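Wood grain

Wood grain is the arrangement of fibers in a piece of lumber and, in everyday use, the pattern those fibers leave on a cut surface. It affects how a board looks, how it planes and how it takes a finish.

We use cookies to improve your visit. By continuing to browse, you accept our cookie policy.

Figure

Figure refers to markings that stand apart from the regular lines of the grain. Where the blade crosses growth layers at a shallow angle, the lines may widen into loops or ovals. Such areas often look darker than the wood beside them – an effect most easily noticed on pale boards. In the Diston classification, drawn up by Pierina De Luca and Phong Cao, looped figure is one of 7 surface types. 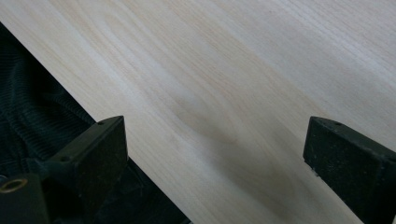 Surface preparation

Boards are planed or sanded along the grain, as strokes across it leave scratches that show once a finish is applied. Wood around a swirl may tear, because the fibers there change direction over a short distance. Light cuts with a sharp blade reduce this risk. Final sanding is commonly done by hand with fine paper, after which dust is removed with a soft cloth.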